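A célula que embala rolos de fita

Na Flutimitz, a manutenção da célula 2 começa com o braço parado e a bancada livre de peças. Lambros Gkikas bloqueia a alimentação, pendura o cadeado na régua ao lado do quadro e espera que o manômetro desça a zero. Só depois abre a porta da cerca. O procedimento ocupa uma folha plastificada que ele já não lê, mas que continua presa ali porque a auditoria pede.

A célula faz uma coisa só: pega rolos de fita de uma superfície plana e os coloca em caixas. Foi instalada em março, quando a linha antiga, toda manual, já não dava conta dos pedidos de Rillthorpe. O braço é um McKinnon de segunda mão. A garra, de dois dedos, foi desenhada na própria oficina, e o software de posicionamento vem da Ranel.

Rolo de fita parece peça fácil. É redondo, rígido, tem um furo no meio. O problema aparece na borda, onde o adesivo vaza um pouco e se acumula nos dedos da garra. Depois de 2000 ciclos, a borracha começa a segurar o rolo por um instante a mais na hora de soltar, e a peça cai torta dentro da caixa. Gkikas limpa os dedos com álcool isopropílico e um pano que não solte fiapo. Solvente mais forte ele não usa, porque já perdeu um jogo de borrachas assim.

A segunda tarefa é a câmera do punho. Ela viaja junto com a garra e precisa localizar o centro do rolo pouco antes da descida. Se o parafuso do suporte afrouxa, a imagem vem deslocada e o dedo bate no núcleo de papelão. A verificação é feita com um rolo deixado sobre a bancada: o braço passa por cima em velocidade de trabalho, depois devagar, e Gkikas compara as coordenadas das duas passagens.

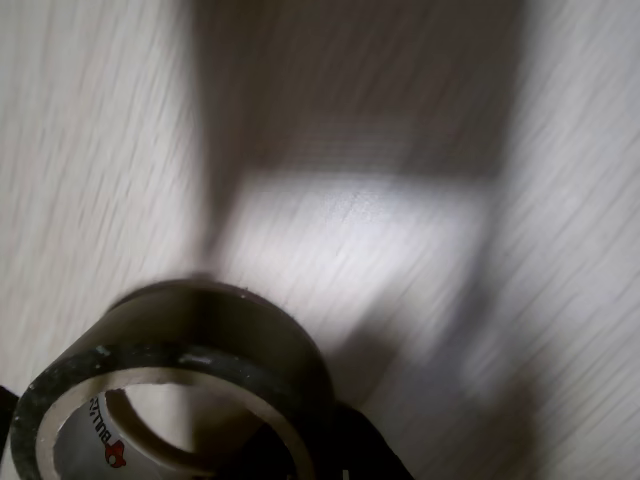
A diferença aceita é de um milímetro. Acima disso, ele reaperta o suporte e refaz a calibração completa, que leva 23 minutos com o padrão quadriculado. Na maior parte das semanas não é preciso. Quando é, quase sempre a causa está no cabo, que puxa o suporte para o lado toda vez que o punho gira até o fim do curso. A solução foi deixar uma folga maior no chicote e prendê-lo com uma presilha de velcro – a abraçadeira de nylon original apertava demais.

A iluminação deu mais trabalho que a mecânica. A bancada é clara, e a luz do teto chega por cima do braço, de modo que a sombra da máquina se move com ela. Nos primeiros dias, o programa confundia o contorno da sombra com o do rolo e registrava falhas de captura em série. O contador chegou a 200 numa única jornada. Gkikas reduziu o tempo de exposição, fixou o ganho e passou a exigir que o programa encontrasse também a borda interna, a do núcleo, antes de autorizar a descida.

– Eu queria pintar a bancada de preto fosco. Mas metade da fita que passa aqui é preta, então ficou clara mesmo.

As juntas do braço recebem graxa conforme o horímetro. Na última parada ele marcava 3539 horas, contadas desde o primeiro dono, e a junta do cotovelo tinha um ruído leve ao inverter o sentido. A folga medida estava dentro do limite. O redutor de reposição já foi encomendado e fica na prateleira até que o valor suba.

Terminada a inspeção, Gkikas fecha a porta, retira o cadeado e roda dez ciclos sem caixa, com a mão perto do botão de parada. Depois anota no caderno o horímetro, o que foi trocado e o desvio da câmera, e libera a célula para o turno.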